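Terrazzo and Its Imitations: Surface Patterns in Low-Cost Interiors
Project report, Surface Design course
Group members: Yaneth Correa, Damian Kälin, Cristian Villca
Supervisor: Eliécer Lozano

1. Introduction

Terrazzo is made of stone chips set in a binder and then ground flat. It came back into fashion some years ago, and now the pattern is found on curtains, phone covers and notebooks, where there is no stone at all. Our group wanted to know why people accept the printed pattern so easily, and at which distance they stop to believe in it.

2. Method

We made 5 printed samples with different chip sizes and glued them on board of the same thickness. The paper came from the shop Pleretti, and the colors were mixed by Cristian after old floor tiles in the entrance of the Paucar building. We showed the samples to 20 students of other courses. Each person started far from the wall and walked slowly closer, and said "print" when he or she was sure. We also kept a list of terrazzo patterns which we met in daily life during August.

3. Observations

Most people decided by the edges and not by the chips. When a pattern was cut at a corner and did not continue on the next side, they noticed it very early. The colors were less important than we expected. Two persons even preferred the sample with the yellow chips, although they knew it was a print.

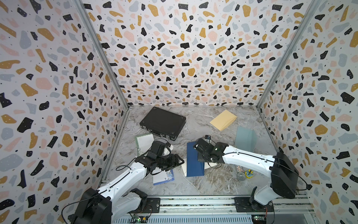
Fig. 1. Terrazzo-pattern panels with black, mustard yellow, pale pink and light gray flecks, over a marble-patterned floor.

A second question was the combination with other patterns. In the old buildings that we visited, terrazzo is usually alone, with plain walls. In new interiors it is often put next to marble patterns or wood patterns – sometimes all of them in one small room. Damian found this restless, Yaneth liked it, and we did not reach an agreement.

4. Difficulties

The light in the corridor changed during the afternoon, so the last answers can not be compared well with the first ones. The sample with the smallest chips also got a fold in transport, and we had to print it again on a slightly different paper. We thank Ankit Bansal for lending us his cutting table.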